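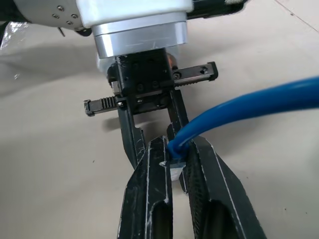
Pultora is a two-part floor coating for interior concrete in workshops, storage rooms and light-duty production areas. It is applied by roller in two coats over primer and cures to a smooth, low-sheen surface. The stock color is a pale beige, and dark equipment stands out clearly against it. Gray and off-white are mixed to order.

Surface preparation
The slab must be sound, clean and free of curing compounds. Grind or shot-blast before priming. Fill cracks and joints with Cirnard patching paste and sand flush. Do not apply over existing paint, tile adhesive or damp concrete.

Application
Mix parts A and B for 3 minutes with a slow-speed paddle. Pour the full batch onto the floor at once and spread with a short-nap roller. Leave 14 hours between coats at room temperature. If the interval is exceeded, sand lightly and vacuum before recoating.

Return to service
Foot traffic: the day after the final coat
Carts and stationary equipment: 3 days
Full chemical resistance: 7 days
Place pads under machine feet until full cure.

Cleaning
Sweep or vacuum, then damp mop with a neutral cleaner. Rubber marks can be removed with a white nylon pad. Strong solvents will dull the finish and should be wiped up immediately. Worn areas can be recoated locally, although a slight change in sheen may be visible at the edge of the repair.

Supplied as
Kit with part A, part B and mixing paddle. Primer, patching paste and anti-slip additive are sold separately. Kits from different batches should not be used on the same open floor area.

Storage
Keep sealed and upright in a dry room. Protect from frost. Orders placed from November on ship in insulated cartons.

Technical questions: Mulugeta Teshome, coatings desk
Color samples and custom mixes: Glória Quintela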